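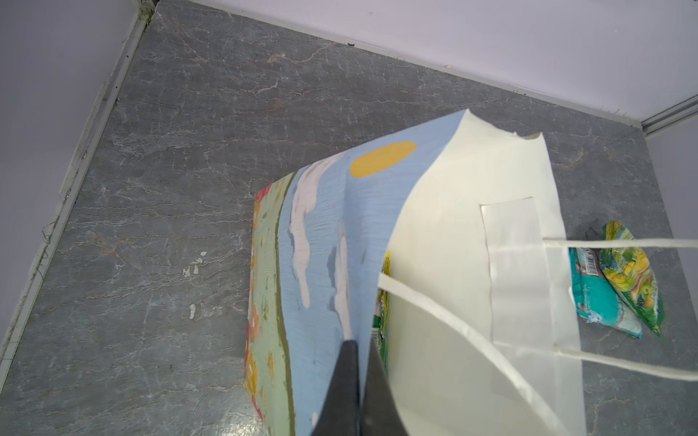

Fixes & Faults

When the Packing Job Keeps Tipping the Gift Bag

Posted May 6, 2019

Okay, so our two-arm Werirance cell at Ristport packs snacks into paper gift bags, and it kept stopping with fault 145 (grip width out of range). Of course I blamed the gripper. Wrong! The fingers were closing on bag paper as well as packets, and a bag lying on its side makes that very easy to do. If yours does the same, try this before you order parts.

1. Hit stop and leave everything where it is. I know, you want to stand the bag back up. Don't! Look at where both fingers are first, then save the log. Mine had 1,092 cycles in it, and the stops came in clumps right after a tip.

2. Lock out both arms, the one by the bag and the one over the packets. I only locked the picking arm the first time and got a nasty scare when the other one homed itself.

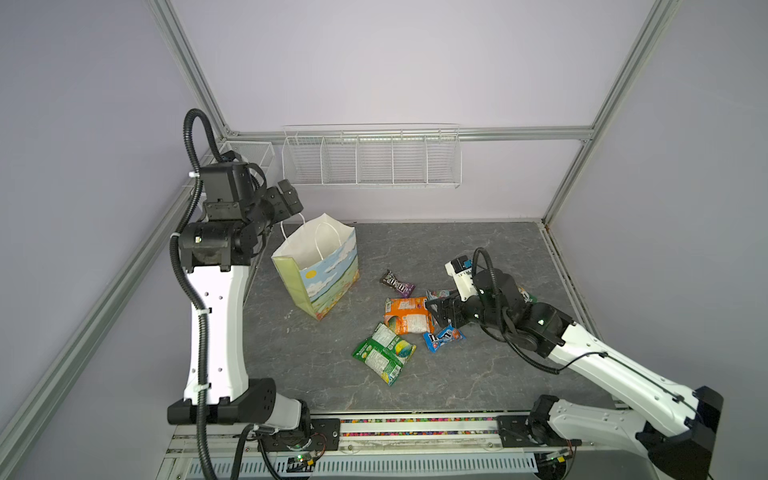 3. Watch the handles

Those twisted paper loops flop out sideways and land on top of the candy, so the arm goes for a packet and takes the handle along with it. Fold them down against the outside of the bag before you start. I also raised the approach height in the Vitale software, and slowed the last bit of the descent while I was in there.

4. Run it slowly with one packet. Pick something big and shiny, like the teal Fox's bag, and keep your hand near the stop button.

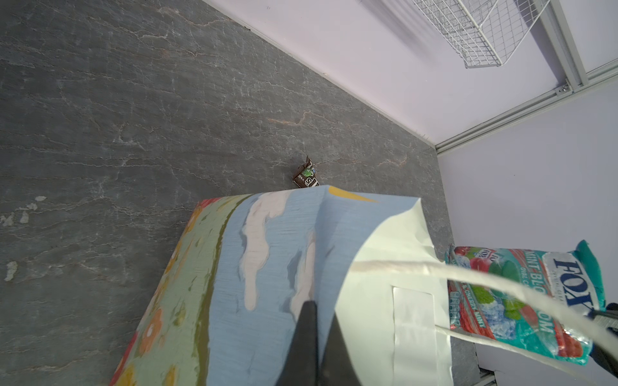
If it still faults, check whether the bag moves when the packet does. Mine did on the second try, so I went back and folded the handles again, tighter this time. The Hundeck manual has the full fault list if you get a different number.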